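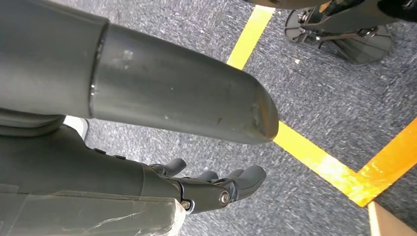 Hundbridge beat Driveck by a single point in the 100th meeting of the two schools, a rivalry both sides describe as historic and one side describes as long. The winning score came on a 53-yard field goal as time ran out, by a kicker who had missed from much closer twice before halftime. The ball cleared the crossbar by a margin the Driveck bench is still disputing. Hundbridge had reached kicking range on fourth down, when the runner stretched the ball just past a marker as plain as the yellow line on the floor in the photo, and the officials still took two measurements and a long talk to agree on it.

Driveck had led since the opening kickoff, which it returned 103 yards for a touchdown. The offense watched this with interest and then did very little for three quarters. It crossed midfield twice, once on a penalty.

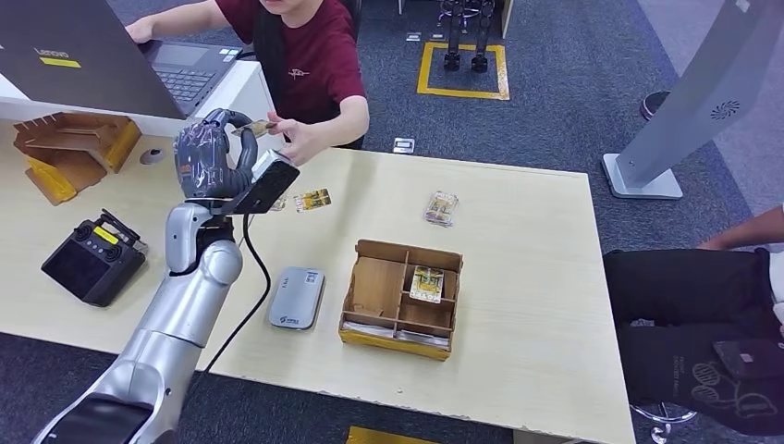
The defense held up far longer than it had any right to, forcing five turnovers, two of them on consecutive snaps. Driveck turned all that generosity into a pair of field goals and a punt that went sideways into the band.

Hundbridge keeps the Seltano Cup, a trophy last polished when it was last lost. Driveck's coaching staff said it was pleased with the effort, the field position and the weather.
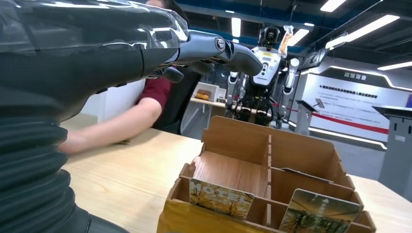 Seated at the table in a maroon short-sleeved shirt.

The teams meet again next October at Fakhoury Field, where the visitors' locker room has been promised hot water.

October, 10:40 p.m.
By the Sports Desk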